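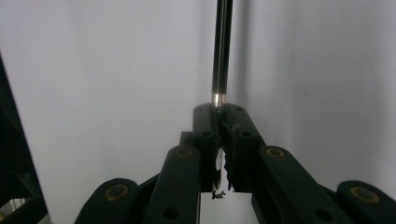

4.2 Grasping thin and hanging objects

Figure 3. The hand-held gripper closed on a thin black rod in front of a plain wall. The silver band on the rod lies just above the fingertips.

Many household tasks depend on objects which are long, thin and fixed at only one end, or not fixed at all. Broom handles, curtain wands, lamp pull rods and the sticks of feather dusters belong to this group. In the earlier literature they are often counted together with cups and boxes under the name of "simple rigid objects". Our results suggest that this grouping is too generous. A person takes such an object without looking at it for long. For the policies we tested, it was the second most difficult group after wet cloth.

We collected 600 demonstrations for this group in the Bornden flat, divided over 14 objects. All demonstrations were made with the hand-held gripper introduced in Section 3, and the operators were asked to work at their normal speed. The instruction given to them was short: approach from the side, close the fingers on the lower part of the object, and move it to the target position. No instruction was given about the angle of the wrist, and the operators differed in this respect. The second author reviewed all the recordings and removed those in which the object left the view of the camera before the fingers were closed.

The closed position in Figure 3 is of the kind we label as a "good grasp". The rod is held between the two fingertips and stands upright in the view, and the fingers are almost symmetrical around it. The silver band was useful for the annotators, who could judge from it how high on the rod the fingers had closed. For objects without such a mark the height had to be estimated, and the agreement between annotators was lower.

Two difficulties should be mentioned. The first concerns depth. Against a white wall a thin object gives very little information on its distance, and the policy has the tendency to close the fingers too early. In these cases the fingertips push the object away and the next attempt starts from a worse position. It was noticed that a soft shadow on the wall, such as the one beside the rod in Figure 3, sometimes helps and sometimes disturbs. When the shadow is weak the policy ignores it. When the shadow is strong and the lamp is low, we observed in 10 trials that the gripper moved towards the shadow and not towards the object.

The second difficulty concerns the surface. A glossy rod can turn or slide between the fingers when the grasp is not deep enough. The inner sides of our fingers have a rough texture, which reduces the sliding, but small debris collects between the fingertips during long sessions. A little of it can be seen in the figure. We did not clean the fingers between single trials, as a machine working in a real home would also not be cleaned so often. They were cleaned at the beginning of each session only.

We compared four policies: the two baselines Kuvbridge and Hunduner, our own method Sikder, and a version of Sikder without the wrist correction. The full Sikder policy gave the highest number of successful grasps, but the difference to Hunduner was small for objects standing freely on the floor. For hanging objects the difference was clear. Here the wrist correction allows the gripper to wait until the swinging becomes slow, while both baselines continue their movement and touch the object from one side.

Whether this is sufficient for real chores is a separate question. Picking a thin object is normally only the first step of the work. In the sweeping task the policy must also keep the handle in the same angle for several minutes, and in this part none of the four policies reached the level which we would accept in our own homes. Vasanthi Poduval and Obaidul Karunaratne, who judged the results without knowing which policy had been used, both gave low marks to the sweeping itself even in trials where the grasp was correct. We return to this point in Section 5, where holding time is examined separately from grasp success.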